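Household Tips: Teaching a Robot Arm to Turn a Knob

Prandley sells its arm with the line that you "show it once." I showed it 30 times before I trusted it with anything, and I still wouldn't let it near a real stove. A few tips if you're going to try this at home anyway.

1. Start on a toy

A play kitchen costs little and has the same sorts of parts as yours: knobs, a faucet, a door. Keep to one knob until you're sick of it. Hang a plain cloth behind the whole thing and leave it there between sessions.

2. Get the fingers set before you twist

Most of my bad runs were bad before any turning began. Bring the gripper in level with the knob, close it, wait a second, then turn. If you drive with the Rokik hand controller, set the speed to 17 percent. The default is silly.
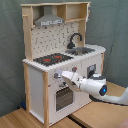 3. Guide by hand first, remote second

By hand you feel when the wrist is fighting you. The remote hides that. The Allov forum swears by remote only, and I'd like to see their knobs.

4. Throw out the sloppy runs

The manual says to keep everything. I don't buy it. If you fumbled, delete it and go again.

5. Move the kitchen an inch

Then run it again. Mine missed completely the first time I tried this, after a week of looking clever.

Is it worth $3000? For one knob, no. Ask me again in March.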